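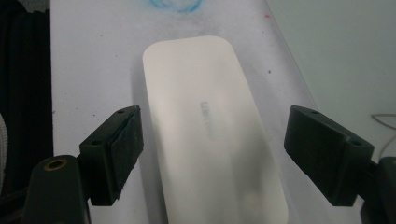
What the white paintings at Donda are worth

The wall text at the Donda gallery in Ginthorpe says the new Tritis show is "an inquiry into silence." I read it twice and then went to look at the prices, which were on a folded sheet at the front desk and were much easier to follow.

Tritis is a studio, or a label, or a group of painters who don't sign their work. The gallery uses all of those words. Two years ago you could buy one of its small canvases at the Ginthorpe open studios for less than a decent winter coat. Then a waiting list was announced in March, and by the time this show opened, the same size was selling for 10 times as much. The paintings haven't changed. They are still pale, still thinly worked, still hung a little too far apart.

I don't mind pale paintings. One of them, in the back room, kept me standing there longer than I'd planned. The gray comes up through the top layer in a way that must have taken patience, and the edges are left rough where the tape was pulled off. If the whole show were that good I'd have nothing to complain about. But there are 52 works here, and I'd have kept 6.

My real doubt is about the waiting list. Galleries love to mention a list – it makes the next buyer nervous – and they never have to show it to anyone. I asked how long it was and was told "substantial." I asked how many of the works had gone to people who don't already have an account with the gallery. The answer was a smile and an offer of sparkling water.

Then there's the Vidal Prize, which Tritis won this spring and which appears in every line of the publicity. It was a shortlist of 4, and two of those were already showing at Donda. Maybe the judges simply liked what they saw. It would be easier to believe if the prize published its reasons, as it did until recently.

Go and see the painting in the back room. It has no title and no red dot, and when I left, the assistant was steering a couple past it toward the bigger ones near the window.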